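Small Tables, White Tops and Little Blocks: Tips From My Workshop Corner

Category: Home workshop / Surfaces and sorting

I get many letters about work tables. People want to know which top is good, how to keep it clean, and where to put the small parts so they don't roll under the radiator. I have worked at small tables for 19 years, first in a rented room in Loriston and now in a bigger one in Clurkbridge, and I have made most of the mistakes already. So I write down what I do now. Please take what is useful for you.

Two tables or one big one

If you are choosing between one large table and two small ones, I advise two small ones. A large table becomes a storage shelf very fast. With two, you can keep one for the work and one for everything that is waiting. When I paint or glue, the pieces wait on the second table and my elbows do not touch them.

Check that both are the same height before you buy. My first pair had a difference of 6 mm, and every long piece that I laid across them was rocking. I put felt pads under the lower one, two on each leg, and it was fine for years. If the floor is not level, first find the place where the table stands best and only then cut the pads.

Push the tables together when you need length, but do not screw them. You will want to pull them apart to sweep.

Why I like a white matte top

Dark tops look nice in the shop. At home they show every bit of dust, and a black screw on a dark top is lost. On white you find it at once. Matte is better than shiny for me, the lamp does not throw its light back in my eyes.

The weak point of white is stains. Wood glue you can lift with a plastic scraper when it is fully hard, next morning is best. Pencil goes away with a normal school eraser. For marker I put a little rubbing alcohol on a cotton cloth, press, wait, and wipe in one direction. If you rub in circles you only make a bigger gray cloud. Try it first in a corner that you do not see, because some coatings become dull from alcohol.

Do not use the rough green side of the sponge. I did it one time in August, when I was in a hurry before guests, and until today there is a place that takes dirt more than the rest.

For every day, warm water and one drop of dish soap is enough. Dry it after. Water that stays near the edge goes into the board and the edge swells, and this you cannot repair.

Leave the middle free

My rule is that only the pieces for the present step are on the top. Tools go to the right side on a tray, and the waste goes in a box on the floor to the left. If you are left-handed, change it around.
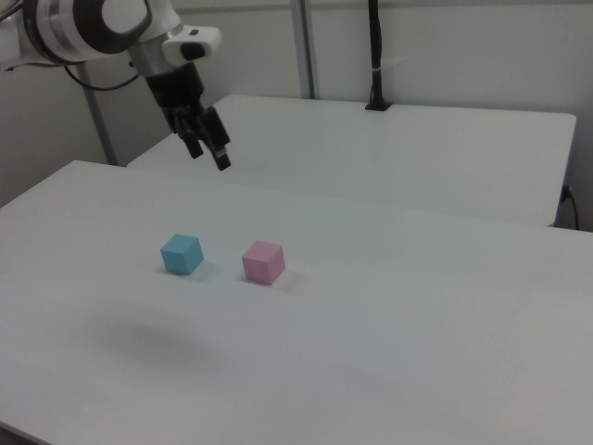
I also keep some distance between the pieces, a finger or two, so I can take one without pushing the other. With light things this matters more than you think. A small block of soft wood slides very easily on a smooth top. If you need it to stay in its place, put a piece of shelf liner under it, the kind that looks like a net. I cut mine to the size of a postcard and I have maybe a dozen in the drawer.

Painting small cubes and blocks

Readers with children ask often about this one. Wooden cubes are cheap, and pastel colors such as light blue or pink look good together in a child's room. You need acrylic paint, a flat brush, fine sandpaper and patience.

1. Sand all the faces lightly, and the edges a little more. Sharp edges lose their paint first.

2. Wipe off the dust with a cloth that is only a little damp. Let the wood dry.

3. Paint the top and the four sides. Leave the bottom for later.

4. Wait until it is dry to the touch, turn the cube and paint the last face.

5. Make a second coat after 10 hours. The can usually promises less, but I had fingerprints when I trusted the can.

Keep the layers thin. Thick paint collects at the edges and makes a small lip, and then the cubes do not stack well. If it happened already, wait until it is hard and take the lip off with the sandpaper on a flat board, moving the cube and holding the board still.

For a matte result buy matte paint. Do not try to make shiny paint matte with sandpaper, it becomes patchy. And if the cubes are for a small child, read the label carefully, it must say that the paint is suitable for toys. The size is important as well. What fits completely in the mouth should not be given.

Storing by color

When you have many blocks, sort them by color and not by size. Size you can see in any box, but to look for one pink piece between all the others takes time. I use shallow boxes from Tostari, they have a low front and I can see inside without lifting them. Any shallow box will do, also the lid of a shoe box.

A neighbor school asked me once how to store up to 1,000 blocks. My answer was the same, only with more boxes. Write the color on the front in big letters and paint a small square next to it for the children who don't read yet.

Cables and lamps near the table

A cable that hangs over the top will catch something sooner or later. Bring it from the back or from above, and fix it in two places so it makes one soft curve. Do not pull it tight. A tight cable breaks inside, near the plug, where you do not see it.

The lamp I put on the side opposite to my working hand. If it stands on the same side, my hand makes a shadow exactly where I want to look. I have an old clamp lamp named Nel, the name is still on the switch, and I changed only the bulb. Choose a neutral white bulb for painting. Under a yellow one, a pale blue looks almost green, and in the morning you are surprised.

At the end of the work

I give it five minutes. Tray back to the shelf, waste out, brushes washed, one wipe over both tops. Wet pieces stay on the second table with a large box upside down over them, lifted on two sticks so the air can go in. The dust falls on the box and the paint stays clean.

Next time I will write about drawers that stick, and what to do with candle wax.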